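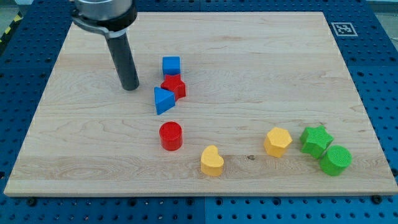
Notes by Yasuo Hoshino
Materials and Making, handout 4

Reading wood grain, and what people claim about it

Most of what gets said about grain in shops and on forums is repeated from somewhere else. I have no great quarrel with tradition, but I'd like you to ask of each claim who tested it and on what.

Start with the words. "Grain" is used for at least four separate things: the direction of the fibres, the pattern on the surface, the size of the pores, and the way the board was cut from the log. When somebody tells you a board has "good grain", ask which one they mean. Usually it is the pattern, and the pattern tells you less about strength than the seller would like.

Wavy lines on a pale board are a fair case. They may come from fibres that truly ripple, or from a saw passing at a shallow angle through growth rings that were never quite straight. The two can look much alike from above and behave very differently under a plane. Look at the edge and the end before you say anything. If you only have the face to go on, say so in your write-up.

Movement

Wood swells and shrinks across the fibres far more than along them. That much is well supported and you can rely on it. What I doubt is the confidence with which people then predict how one particular board will cup. The textbook drawing assumes even drying on both faces, and a board leaning against a radiator has not read the textbook.

The Bustanitz tables, which many of you will have met last year, give shrinkage for 27 timbers. Read the small print at the back. Several entries rest on samples from a single tree - one tree! - and the spread within a species is left out altogether. Use them for a first guess and leave plenty of room in the joint.

Finishes

The Ametari leaflet says its oil "feeds" the wood. Wood is dead and does not eat. Oil slows the passage of damp for a while and changes the colour, and I've seen no good evidence for more than that. The Udusura workshop notes are better, though they compare 11 finishes on offcuts of different thickness, so the ranking at the end should be taken lightly.

For the seminar

Bring one offcut, any timber, at least 110 mm long. Mark the fibre direction in pencil before you come and write down how sure you are. We'll split them at the start.

Read Takeda, chapter 2, but skip the section on tapping boards to judge quality - I have asked for the data behind it twice and am still waiting.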